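Zavance Two-Arm Gripper Trial Kit

The kit holds everything needed to compare grippers on thin plastic film: two wrist adapters, cables and the Zumgate controller. Trial loan is 30 days. Kirsten Landry runs our film tests, and bin liners are the hardest item on her list.
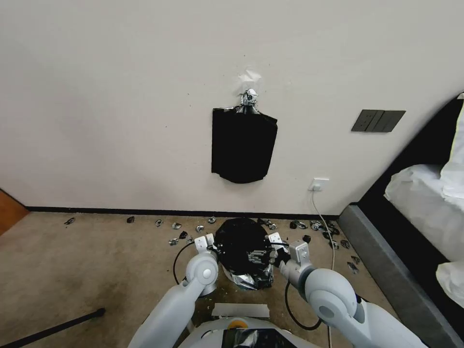
Can I use my own controller?
Any controller with a 300 Hz command rate will work with the adapters.

Lining a bucket takes both hands at once. Set grip force low to start and raise it in small steps. The adapters weigh 400 g each.
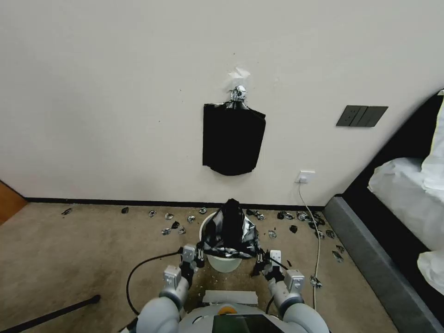

Parallel-jaw grippers with black fingers, bag held at both sides over a white bucket.

Multi-finger hands can be tried on the same arms. They need the Brasance driver, sold separately, and a longer setup. Plan on over 14 minutes per swap.
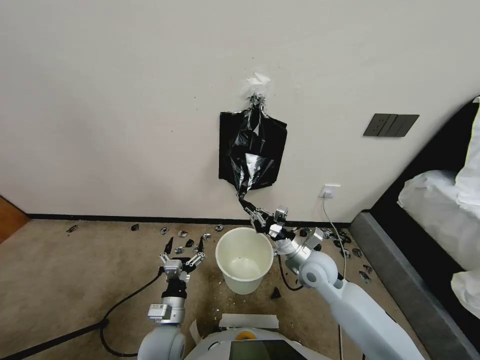

Finger pads are sold in pairs and ship with the driver. Orders placed in June include a spare set.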